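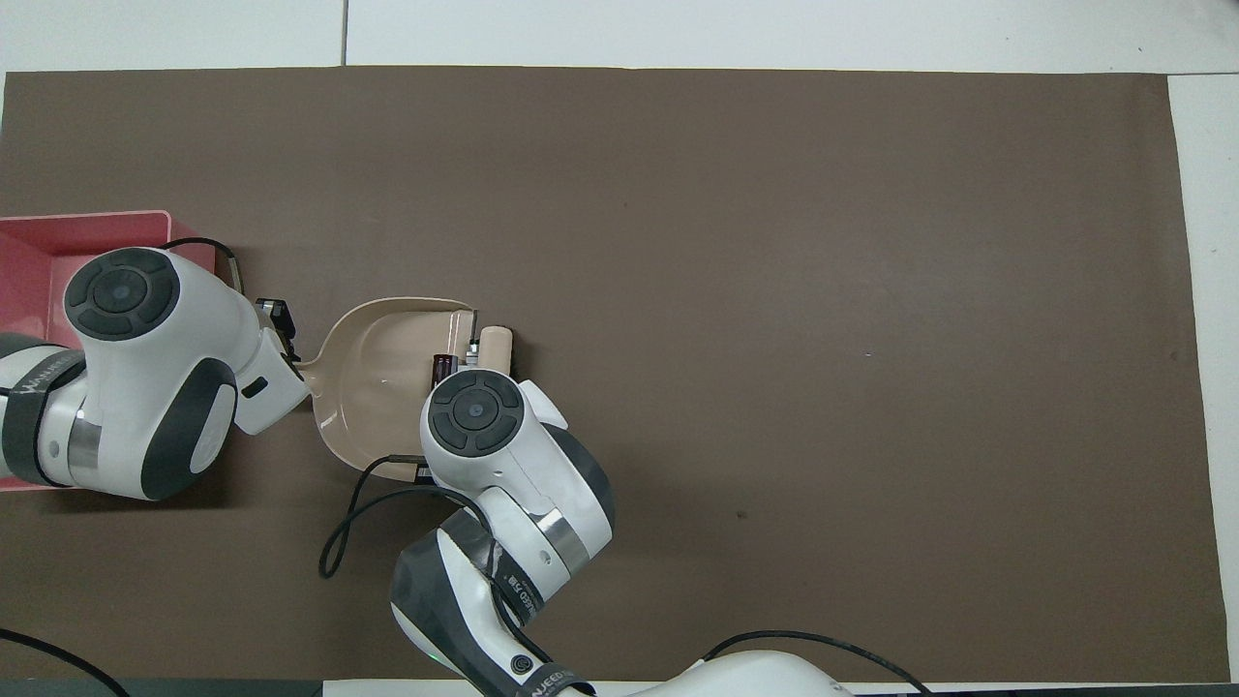
1/ A small thread on getting the house straight in February

I've been meaning to write this one for ages, so put the kettle on. I do my big clear-out now, while it's too miserable to garden, and I've never understood why we all wait for spring, when there are so many nicer things to be doing outside.

2/ I start with the hall cupboard, as it's the worst, and I give myself 90 minutes with the radio on. When the time's up I stop, even if there are coats all over the banisters (there usually are!). The cupboard will still be there tomorrow, I promise you.

3/ Paper comes next. I had a drawer with 18 years of gas bills in it, going right back to our first flat in Olwood, plus the guarantee for a toaster we left behind when we moved. It took two evenings and a good deal of tea, and I did get a bit weepy over an old birthday card.

4/ Floors last, always, and sweep before you mop. I go from the far corner towards the door, and I do the skirting with an old paintbrush, which sounds fussy but is rather soothing once you get going. 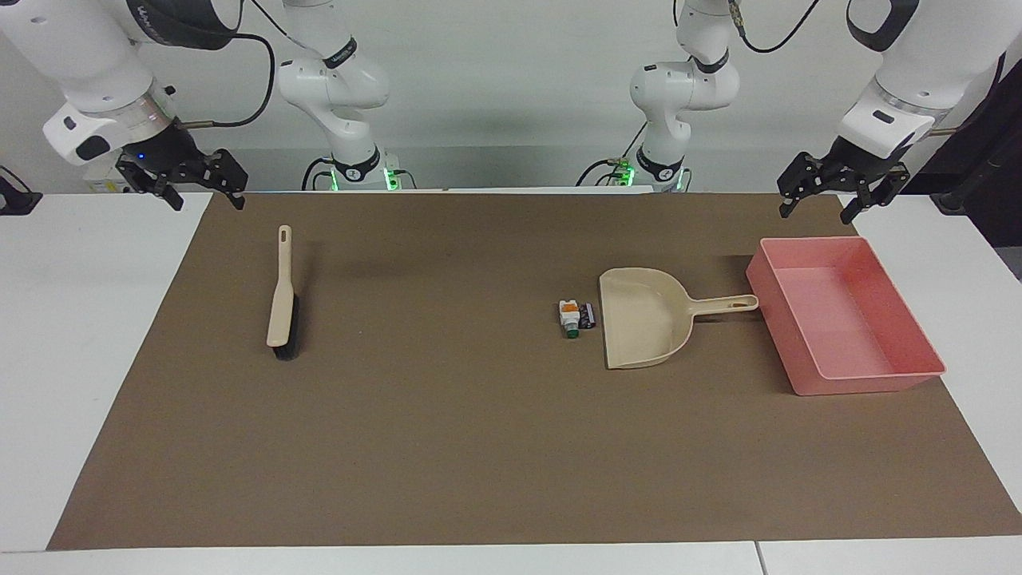 5/ Stavell replied to ask whether it's worth doing the loft at this time of year, and said theirs is too cold to stand in for more than ten minutes. I'd leave it till August, myself, or bring one box down at a time and sort it by the fire with something nice to eat.

6/ The charity shop on Yuen Street takes bedding as well as clothes, by the way, as long as it's clean and bagged. I've got four bags by the front door already and I keep tripping over them, so that's my job for the morning.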